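Draltby talk, 2 Sep 2026, speaker notes

Slot is 20 mins incl. questions. DON'T read the slides out.

Open: hands up who has sewn anything this year. Button counts. Then straight in, no bio.

Mending as a craft people stopped teaching. Gran's generation did it at school, ours mostly didnt. Not a moan, just where we start from. The Stellberg repair mornings: 51 people on the first one, 164 by the spring. Pause on that. Most came with one thing and went home with it fixed.

What they brought: coats, school trousers, one tent. Zips worst by far. Say the zip story if time, skip if late start. 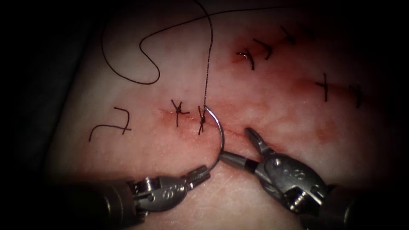

Next bit, thread. Cheap thread snaps, everyone blames their own hands. Pass the two reels round (front row first, get them BACK). Let people pull on them. Short lengths, elbow to fingertip, no longer or it tangles. Knots small. Leave a bit of tail before you cut.

Then tension. Too tight and the cloth puckers, too loose and it gapes. Takes an evening to learn, a bad evening. Tell them about my curtain.

Money slide. Whole year cost us 1,821 pounds, nearly all hall hire at Bailly. Needles and thread hardly show up on it. Someone will ask about insurance, answer is on the handout, page 2.

Brikumo tool library: lends machines by the week, deposit back when you return it. Check they still do this before saying so!!

If running over drop the darning part and go to questions. Darning can wait for teh workshop after tea.

Likely questions: can you mend stretchy stuff (yes, ballpoint needle), is it worth it on cheap clothes (depends if you like them), where to start (socks).

End on sign up sheet. By the door, pen on a string. Water bottle, remember clicker.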